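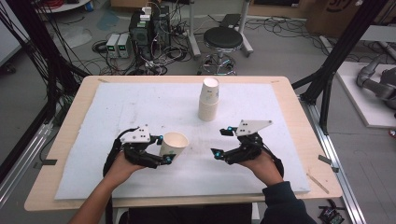 An afternoon at Serkum
By Kinga Pintér
February

Serkum has its workshop on the second floor of the old Farkas building in Breditz, a short walk from the station. I went on the open afternoon, when visitors are let in by small groups. Mine started at 2 and was supposed to last 115 minutes. We ran over.

The company teaches robots to handle everyday objects, and it does this by having people do the job first. The operator wears a gripper on each hand - black jointed fingers with a white plate on top - and works at a table with a foam board on it. The movements are recorded and later used to train a robot arm.

The task that day was paper cups. The operator has to take cups from a stack, and also deal with any that are lying on their side. A tipped cup gets pinched at the rim, and the fingertips have small blue markers on them so the software can follow where they are.

I had expected more screens and fewer cables. Each gripper has its own cable running back past the wrist, and there is a good deal more cable on the concrete floor. We were asked to watch our feet.

Our guide said one operator records for an hour and then swaps with a colleague. So far the cup task has 646 recordings, and 615 of those were kept. The others were thrown out, mostly for dropped cups or a hand leaving the work area.

Two of us got to try the grippers. They were lighter than I expected, but I crushed my first cup and knocked over the stack with the second. After that I got slower and did better. You lose the feeling in your fingertips and have to go by eye.

The recording software is called Plukora. We saw it only briefly, and questions about price were not answered.

The next open afternoon has not been announced. Visits are free, but you need to sign up at the front desk - bring flat shoes.

12 shares | 3 comments

Contact | © Kinga Pintér | Back to top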